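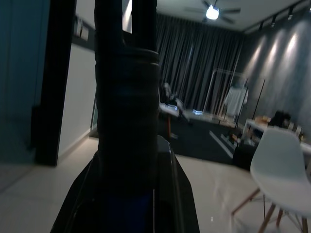

客厅往过道方向，浅色大砖，黑门框，深色踢脚线

**浅色亮面大砖，美缝还是普通填缝？**

**condbridge_老许**（楼主）
砖八月铺完的，一直没填缝，灰都进去了。师傅报价美缝1000，只做客厅和过道，厨卫另算。我自己在网上配了一套料，Umley的双组份加工具，562。现在两个问题：一是值不值得自己干，二是颜色选浅灰还是跟砖一个色。踢脚线是深色的，已经装好了，不想再拆。

**半桶水泥**
562光是材料？贵了。你缝多宽？

**condbridge_老许**
两毫米左右，有几条宽一点。材料加压缝球、铲刀、清缝的锥子，胶一共11支。

**Ridwan Hutapea**
我家去年自己做的，两个人干了5个晚上，膝盖疼了一个星期。打胶不难，费时间的是清缝。缝里的灰和水泥渣不清干净，胶粘不住，后面一条一条往外翘。亮面砖铲余胶比哑光好铲，这点你占便宜。

**半桶水泥**
不同意非得美缝。客厅又不沾水，普通填缝剂几十块钱一袋，脏了再补。我家用了好多年，也没见谁来做客盯着地缝看。

**小满不吃葱**
楼上家里没有小孩吧。我家原来就是白色填缝剂，餐桌底下那几条早就黄了，刷不出来。后来抠掉重做，比一开始就做麻烦得多。

**半桶水泥**
谁让你选白的，选灰的不就完了。

**Herman Harahap**
我做过几年铺贴，说两句。
- 颜色选浅灰，比砖深一点。同色刚做完好看，时间长了缝脏砖不脏，反而显。
- 砖铺完到现在如果一直通风，缝应该干透了，可以做。
- 踢脚线根部那条别用美缝剂，用耐候胶，颜色跟踢脚线走。
- 1000包工包料的话，问清楚用什么牌子。之前有工人拿Wirkimon的空管装杂牌胶，我碰到过。

**condbridge_老许**
师傅说用Besson的，让不让看开封没提。门框底下那道缝也算踢脚线根部那种？

**Herman Harahap**
算，也打耐候胶。先贴美纹纸再打，不然蹭到砖面上不好收。

**Ridwan Hutapea**
颜色我有不同看法。我家就是同色，到现在没觉得脏，拖地水勤换就行。浅灰在大砖上格子感太重。

**小满不吃葱**
同色+1，地面看着整一些。

**半桶水泥**
你们俩一年以后再来回这个帖。

**condbridge_老许**
先买一支浅灰一支同色，在沙发要压住的地方各试一条，干了再定。人工那边我再问问能不能只收工钱，料我自己出。

**Herman Harahap**
可以，试的时候头一段胶打掉不要，混不匀，不容易干。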